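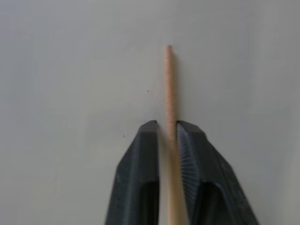
Mohcine Radwan은 손목 카메라 하나면 집기 직전의 판단은 끝난다고, 나머지 시점은 학습을 느리게 만드는 짐이라고 적어 보냈다. 지난번 갤러리에 달린 의견 가운데 가장 길고 가장 단호한 글이었다. Lema의 결과표를 보고도 아직 머리 쪽 카메라를 고집하는 까닭을 모르겠다는 말도 있었다. 나는 그 결과표를 세 번 읽었고, 세 번 다 같은 줄에서 멈췄다.

Vakavora 작업 기록 갤러리
손목 시점과 머리 시점, 나무 막대 옮기기

Lema는 Stesar가 내놓은 학습 방법이다. 원격 조작으로 모은 시연을 통째로 외우게 하는 대신, 손가락이 물체를 물기 직전의 짧은 구간만 따로 잘라 손목 카메라 영상으로 다시 학습시킨다. 접근과 이동은 기존 정책에 맡기고 마지막 구간에서만 새로 배운 쪽이 끼어든다. 발표 자료의 표현을 빌리면 '시야를 줄여서 정확도를 얻는' 방식이다. 문구는 잘 뽑았다고 생각한다. 정확도 이야기는 조금 더 따져 보고 싶다.

우리가 Vakavora에서 하는 일은 이 방법을 Cevireo 과제 묶음에 얹어 다시 돌려 보는 것이다. 그중에서도 가늘고 긴 나무 막대를 집어 바구니에 넣는 과제를 골랐다. 발표 자료에서 개선 폭이 제일 크게 나온 과제라서 골랐는데, 솔직히 말하면 개선 폭이 제일 큰 과제는 언제나 제일 먼저 의심받아야 한다는 내 버릇도 작용했다.

손목에서 본 막대

집게 두 손가락 사이로 밝은 나무 막대가 올라와 있고, 뒤는 거의 아무것도 없는 희끄무레한 면이다. 아직 꽉 물지 않아 양옆에 틈이 남아 있다.

Lema가 좋아할 만한 조건이다. 배경은 밋밋하고, 막대는 양쪽 손가락과 나란하고, 정책이 내려야 할 결정은 '지금 닫느냐 마느냐'로 좁혀진다. 이런 입력만 모아 놓으면 작은 네트워크도 꽤 그럴듯하게 배운다. 나도 그 점은 인정한다. 학습 손실 곡선은 얌전하게 내려갔고, 닫는 시점을 맞히는 일만 떼어 놓고 보면 기존 정책보다 나았다.

문제는 이 시점에서 막대의 나머지가 어디 있는지 알 수 없다는 데 있다. 긴 물체는 한가운데를 잡았을 때와 끝을 잡았을 때 그다음 일이 완전히 달라진다. 끝을 잡으면 반대쪽이 처지고, 들어 올리는 순간 손가락 사이에서 돌아가고, 바구니 테두리에 걸린다. 손목 영상에는 끝이 보일 때도 있고 안 보일 때도 있는데, 보인다고 해서 반대편 길이를 재 주지는 못한다. 그런데 발표 자료의 성공 기준은 '손가락 사이에 물체가 있는 채로 들어 올렸는가'였다. 바구니에 들어갔는지는 부록으로 밀려나 있다.

내가 멈춰 선 줄이 바로 거기다. 들기 성공률은 본문 표에 굵은 글씨로 있고, 넣기 성공률은 부록 표에 각주와 함께 있다. 각주에는 '이동 구간은 본 방법의 범위 밖'이라고 적혀 있다. 범위 밖이라면 과제 이름을 '막대를 바구니에 넣기'로 붙이지 말았어야 한다.

시연 수에 대하여

Cevireo에서 이 과제에 딸려 오는 시연은 2,326건이다. 넉넉해 보이는 숫자다. 그런데 초기 배치를 펼쳐 보면 8가지뿐이고, 각 배치 안에서의 차이는 사람이 물건을 다시 놓을 때 생기는 손 떨림 정도다. Lema는 여기서 마지막 구간만 잘라 쓰므로 배치의 다양성은 더 줄어든다. 잘라 낸 조각들을 늘어놓으면 서로 거의 구분이 안 된다. 데이터가 많다고 해야 할지, 비슷한 데이터를 여러 번 세었다고 해야 할지 나는 아직 정하지 못했다.

Stesar 쪽 평가는 302회 시도를 기준으로 삼았다. 시도 횟수 자체에는 불만이 없다. 로봇 논문치고는 성실한 편이다. 다만 학습 때 본 배치와 처음 보는 배치가 그 안에서 어떻게 나뉘는지 밝히지 않았다. 무작위 시드도 두 개다. 시드 두 개로 그린 오차 막대를 볼 때마다 나는 그 막대가 무엇의 오차인지 묻고 싶어진다. 평균을 사이에 둔 점 두 개를 이어 놓은 선을 오차라고 부르는 관행은 이제 좀 그만두었으면 한다.

기준선도 걸린다. 비교 대상으로 나온 기존 정책은 머리 카메라 영상만 받는다. 손목 영상을 함께 넣고 똑같은 시간만큼 더 학습시킨 정책은 표에 없다. 그러면 개선이 구간을 잘라 낸 덕인지, 가까운 영상을 하나 얻은 덕인지, 그냥 더 오래 돌린 덕인지 갈라낼 수가 없다. 셋 중 첫 번째만 Lema의 공이다. 우리 쪽 재현에서는 이 빠진 기준선부터 채우기로 했고, 중간까지의 느낌으로는 격차가 꽤 줄어들 것 같다. 느낌이라고 쓴 것은 숫자를 아직 못 믿기 때문이다. 남의 표를 이렇게 뜯어 놓고 내 표를 덜 익은 채로 내놓을 수는 없다.

작업대 전체를 볼 때 달라지는 것

같은 과제를 넓게 보면 어려움의 종류가 바뀐다. 닫는 시점은 여러 문제 중 하나로 내려앉고, 어느 막대부터 집을지, 어느 쪽 팔로 갈지, 손잡이가 달린 바구니에 어느 방향으로 들어갈지가 앞으로 나온다. 손목 영상만 받는 정책은 이 질문들을 풀지 않는다. 누군가 미리 풀어 놓은 자리에서 출발할 뿐이고, 발표 자료에서 그 누군가는 '상위 정책'이라는 상자 하나로 그려져 있다. 화살표가 들어가고 화살표가 나온다.
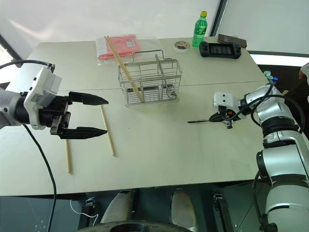
그 상자 안이 실제로는 제일 어렵다. 막대가 서로 다른 각도로 흩어져 있으면 손목을 먼저 돌려야 하고, 손목을 돌리면 케이블 여유가 바뀌고, 팔이 들어가는 길목에 다른 물건이 있으면 접근 각도를 포기해야 한다. 마지막 구간이 아무리 정교해도 그 구간의 시작 자세가 조금만 틀어지면 손가락은 막대 옆의 허공을 문다. 우리가 돌려 본 범위에서 실패는 대부분 이런 꼴이었다. Lema가 개입하기 전에 이미 져 있는 판이다.

철사 바구니도 얕볼 것이 못 된다. 안에 칸막이가 있고, 위로 손잡이가 넘어간다. 막대 둘은 바구니에 비스듬히 기대어 있고 둘은 앞쪽 상판에 놓여 있는데, 이런 배치에서는 다음 막대를 넣으려면 먼저 들어간 것과 부딪치지 않을 틈을 골라야 한다. 스테인리스 철사는 가늘고 반짝여서 가까운 카메라가 깊이를 가늠하기에 고약한 재질이다. 들기만 평가하면 이 어려움은 통째로 사라진다.

뒤쪽에 놓인 것들, 그러니까 초록색 탄산음료 병이나 검은 게임기 같은 물건도 이야기할 거리가 된다. 머리 시점 정책은 이런 것에 쉽게 끌려다닌다. 병을 옮기면 성공률이 흔들린다는 보고가 여럿 있었고, 손목 시점을 지지하는 사람들은 바로 그 점을 든다. 가까이서 보면 병이 안 보이니 흔들릴 일도 없다는 것이다. 맞는 말이지만 절반만 그렇다. 병이 안 보이면 병에 부딪칠 것도 모른다. 배경에 둔감해지는 것과 장애물에 눈이 머는 것은 같은 데서 나오고, 발표 자료는 앞의 것만 장점으로 적었다.

Radwan의 글로 돌아가서

의견에서 귀담아들을 대목이 없지는 않다. 머리 카메라를 늘 켜 두면 학습이 무거워진다는 지적은 옳고, 집기 직전에 넓은 영상이 별로 보태는 것이 없다는 말도 우리 기록과 대체로 맞는다. 손목이 막대에 가까워질수록 머리 쪽에서는 집게가 막대를 가리는 일도 잦다. 그 짧은 동안만 놓고 보면 나도 손목 쪽에 건다.

하지만 '집기 직전의 판단은 끝난다'와 '나머지 시점은 짐'은 이어지는 문장이 아니다. 앞 문장은 측정할 수 있고, 어느 정도 측정되었다. 뒤 문장은 과제 전체에 대한 주장인데 근거로 내놓은 표는 과제의 앞부분에서 끝난다. 이 간격을 메우려면 넣기까지 포함한 시도를 처음 보는 배치에서, 시드를 더 늘려서, 두 시점을 다 받는 기준선 옆에 놓고 재야 한다. 어려운 요구라고 생각하지 않는다. 시간이 드는 요구일 뿐이다.

Radwan은 재현을 직접 해 보라고도 했다. 하고 있다. 설정 파일 두 군데가 발표 자료와 달라서 Stesar에 물어보았고, 하나는 답을 받았고 하나는 기다리는 중이다. 답을 못 받은 쪽은 마지막 구간을 어디서부터 자르느냐를 정하는 값이다. 방법의 핵심이 그 값에 걸려 있으니, 그게 과제마다 손으로 맞춘 것인지 하나로 고정한 것인지에 따라 평가가 크게 갈릴 것이다. 코드에는 과제 이름별로 값이 따로 적혀 있다. 그걸 보고 좋은 쪽으로 해석하려고 애쓰고 있다.

남은 작업

빠진 기준선 학습은 한 번 더 돌려야 한다. 첫 번째 학습에서 손목 영상의 밝기 보정을 빠뜨린 것을 뒤늦게 알았다. 내 실수이고, Lema에 불리한 쪽도 유리한 쪽도 아닌 애매한 실수라 더 찜찜하다.

실패 분류표는 네 갈래로 고쳤다. 막대를 못 문 경우, 물었지만 돌아간 경우, 옮기다 떨어뜨린 경우, 바구니에 걸린 경우. 처음에는 성공과 실패로만 나눴는데 그러면 남의 표와 똑같은 구멍이 생긴다. 애매한 시도를 어디에 넣을지는 두 사람이 따로 보고 정한다.

넣기까지 포함한 결과는 7월에 같은 자리에 올린다. 그 전까지 들기 성공률만 떼어 인용하는 글에는 이 페이지 주소를 답으로 달 생각이다. 의견은 아래 칸에 남기면 되고, 설정값에 관한 것이면 버전을 함께 적어 주기 바란다.

2026년 5월 8일 고침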